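USB-C cable

A USB-C cable is a cable for data and electric power that ends in a USB Type-C plug on at least one side. The plug has the same shape either way up and can be inserted in both orientations. Cables of this type are used with phones, laptops, displays and small workshop equipment.

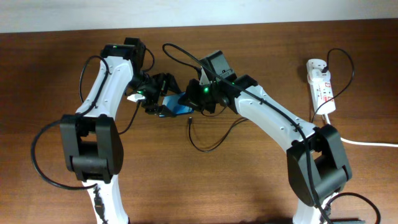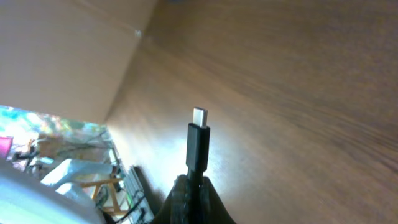 A wooden tabletop (first picture); the metal plug and black connector housing of a USB-C cable (second picture)

Construction

The plug consists of a metal shell, oval in cross section, with contacts on the inner faces. Behind the shell is the overmold, a molded housing that covers the solder joints and serves as a grip. The overmold is usually wider than the shell. Many cables add a flexible sleeve where the cord leaves the housing, which limits bending at that point. Some plugs are angled at 90 degrees for use in tight spaces.

Handling and wear

Most failures occur in the cord next to the overmold. A plug should be held by the housing and pushed in straight, in line with the port. Sideways force can spread the shell or loosen the port on the circuit board. Lint packed into the port may prevent full insertion.

In a bench comparison of cables sold under the Sondano and Tona names, Manikandan Thevar recorded the first loss of contact in a Tona sample after 491 insertions at a slight angle. A Sondano sample was stopped at 800 without a fault. The comparison did not include braided cords.

Storage

Cables are commonly stored in loose coils. Tight winding around a charger bends the cord at the overmold and is best avoided.

See also

Cable management
Strain relief
Electrical connector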